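Home Articles Issues Authors About
Search this site Enter keyword or author
Shares 33

4. Comparison of two insertion controllers inside a desktop tower

The bench tests in Section 3 used a motherboard screwed to a flat plate, with free space on every side. In this section the same two controllers are run inside a complete desktop computer. The chassis walls, the drive cage, and the wiring are left in place. The arm, the gripper, and the taught approach poses are the same for both controllers, so that any difference in the results comes from the control law and its settings.

4.1 Setup

The tower lies on its side on the aluminum table with its side panel off. A 3D-printed fixture plate stands to the left of it and presents the parts to be picked up. The robot works from above.

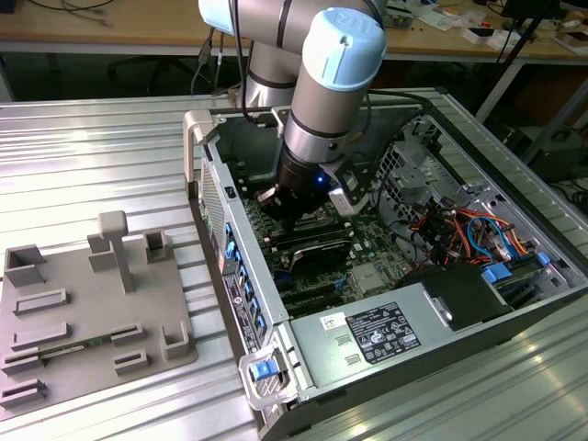
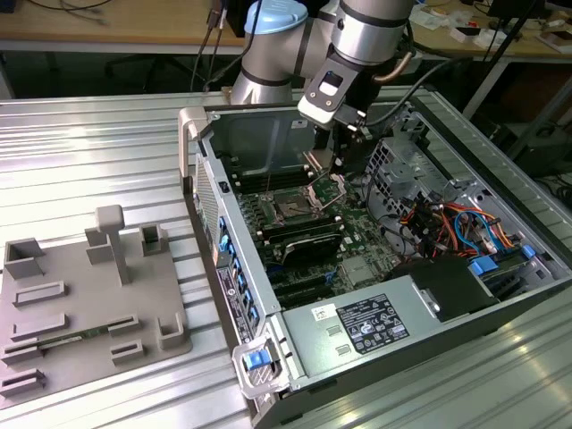
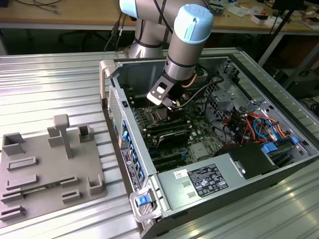
Figure 4. Test cell at the Zistovley laboratory. In all three views the gripper is lowered into the opened tower, with the fixture plate on the left. The metal frame of the processor socket is lifted in the middle view.

The plate was printed in one piece. Its low slots hold a memory module flat, and its raised holders take the parts that have to be picked up from above. We fixed the plate to the table before teaching and did not move it again until the tests were complete. The tower was pushed against two stops and clamped by hand. Its position was checked at the start of each block of trials by touching the gripper to one corner of the motherboard and one corner of the power supply. If either reading was off by more than the repeatability of the clamp, the tower was seated again and the block was restarted.

Two controllers were compared. The first, Zedley, is a position controller with a compliance term added at the tool point. It follows a taught path and lets the tool give way when the measured force rises. The second, Szabo, is an admittance controller with a search motion. When contact is detected before the part has reached its expected depth, the tool moves in a small spiral while holding a light downward force. Both controllers read the same wrist force signal and send commands to the arm at the same rate.

Neither controller uses camera images. The cameras around the cell record the trials for later review, and the recordings were used only to assign a cause to each failure.

4.2 Tasks

Three tasks were used. In the first, the robot takes a memory module from the fixture plate and presses it into a memory slot. In the second, it carries a small part to the processor socket area and sets it down. In the third, it pushes an expansion card into an expansion slot that has already been cleared. The memory task is the hardest of the three in terms of force, and the processor task is the hardest in terms of position. The card task was included mainly for its long, narrow contact, where a small tilt of the part can cause it to bind.

An operator reset the cell by hand between trials. The part was put back in its place on the plate or, for the expansion card, handed to the open gripper against a printed gauge. The operator did not know which controller would run next. The order was shuffled by the logging program inside each block, and the program did not show the controller name on the screen until the block was closed.

Each controller was tuned on the flat board from Section 3 before any work was done inside the tower. We allowed one change of settings after the first day in the tower and then froze both sets. For Zedley the change was a lower stiffness along the slot. For Szabo it was a smaller spiral. The original spiral was wide enough to bring the side of the gripper close to the neighboring parts, which had not mattered on the flat board.

4.3 Counting rules

A trial was counted as a success when the part was fully seated, the gripper had opened and withdrawn, and no safety stop had occurred. Seating was checked by eye and with a depth gauge. A memory module with only one latch closed was counted as a failure, even when the gauge read within limits. A trial in which the operator stopped the arm was also counted as a failure, whatever the reason. Trials stopped by a fault in the logging program were thrown out and repeated with the same controller.

The limit on insertion force was set separately for each task and was the same for both controllers. Reaching the limit ended the trial. We did not allow retries. In normal use a retry would be reasonable, but it would have hidden the difference between a controller that gets the part in on the first attempt and one that needs several.

4.4 Results

We ran 300 trials, divided equally between the two controllers and equally among the three tasks. Across both controllers, 241 trials were successful. Szabo had more successes than Zedley on the memory and card tasks. On the processor task the two were close enough that we do not claim a difference.

Of the failed trials, 33 were due to binding. In these the part entered the slot at one end first, the other end stayed high, and the force rose to the limit. Most of the binding failures came from Zedley. When the part tilts, its compliance term lets the tool move back along the path, but it does not produce any motion across the slot that would free the part. The search motion in Szabo often did free it. In a few of the card trials it made matters worse, and the card walked along the slot until it met the chassis.

The remaining failures were a mixture. The largest group was slip in the fingers while the part was being pressed down. Slip affected both controllers and seemed to depend more on how the module had been picked up than on what the controller did afterward. A module gripped slightly off center turned in the fingers as soon as one end touched. There were also several trials in which the cable on the gripper dragged against the rim of the case and added a side load to the force reading. Zedley ignored this load unless it was large. Szabo sometimes took it for contact and began its search while the part was still clear of the board.

The cable problem did not appear at all on the flat board. We rerouted the cable once between blocks and saw fewer false contacts afterward, but the change was not planned, and the blocks before and after it are pooled in the totals given here. Readers who want to separate them can do so from the trial log, where each entry has a routing flag.

Szabo was slower. Its search adds time whenever it is triggered, and in the memory task it was triggered in most trials. Zedley either succeeded quickly or failed quickly. For a cell in which a person is on hand to clear a failed insertion, the faster controller may still be the better choice. We did not try to put a cost on either outcome.

4.5 Effect of the chassis

Both controllers did worse inside the tower than on the flat board. Part of the loss can be put down to access. The gripper has to come in nearly straight down, and the approach angle that worked best on the flat board could not be used for the memory slots without bringing the wrist too near the wall of the case. The second cause is the support under the board. On the flat plate the board was screwed down at every hole. In the tower it sits on standoffs, and it flexes when a module is pressed in at a point between them. The force curve is softer as a result, and the sudden drop that marks a seated module is harder to find.

Szabo uses that drop to decide when to stop pushing. In the tower it sometimes pushed on past the seated position until it met the force limit. We counted these trials as failures under the rule in Section 4.3, although the module was in fact seated in most of them. Zedley stops at a taught depth and was not affected in the same way.

The loose wiring was less of a problem than expected. It lay away from the sockets used in the tests, and the operator did not have to move it between trials.

4.6 Wear and drift

The fingers were not replaced during the tests. They had already completed roughly 3000 grasps in earlier work for the Trolenia project, and the contact faces were visibly polished before we began. New fingers might reduce the number of slip failures for both controllers. We would not expect them to change the number of binding failures by much.

The force sensor was zeroed before each trial with the gripper empty and held above the case. Drift within a trial was small compared with the insertion forces. Drift between blocks was larger, and without the repeated zeroing it would have been enough to trigger the search in Szabo.

4.7 Limits of the comparison

Only one model of tower was used. A case with the memory slots closer to the power supply would restrict the gripper in a different way, and the order of the controllers might not hold. The tower was also placed by hand against stops, so the position error seen by the controllers was small. With a larger error the taught depth in Zedley would be less reliable, and the search in Szabo would need a wider spiral, with the clearance problem described in Section 4.2.

Both controllers were tuned by the same person, Jairo Ticona, who had more experience with Zedley at the start of the work. We tried to limit this effect by giving each controller the same tuning time on the flat board. Section 5 repeats the memory task with a combined controller that takes its stopping rule from Zedley and its search from Szabo.

Shares 33 Comments 0
Previous section Next section Back to contents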